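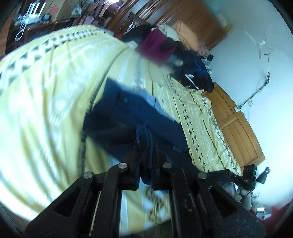

Navy, over the yellow bedspread.

Everyone at Stitano has decided that Enden can chase anything after that win over Wieser. I watched the whole match and I don't buy it. Wieser dropped four catches, two of them off Ruben Mertens before he had reached 17, and he ended up with 100. Good for him, but a total of 207 on that ground is nothing special and they still needed the last over to get there.

Now comes Prodico, who don't drop much. Amna Baloch gave away 14 runs in her whole spell last time out, and she bowls straight at the spot where Mertens likes to shuffle across. Has anyone in the Enden camp noticed? I keep hearing about "momentum." Momentum won't help when you're four down before drinks, as they were twice in June.

I'd take Prodico, batting first or second.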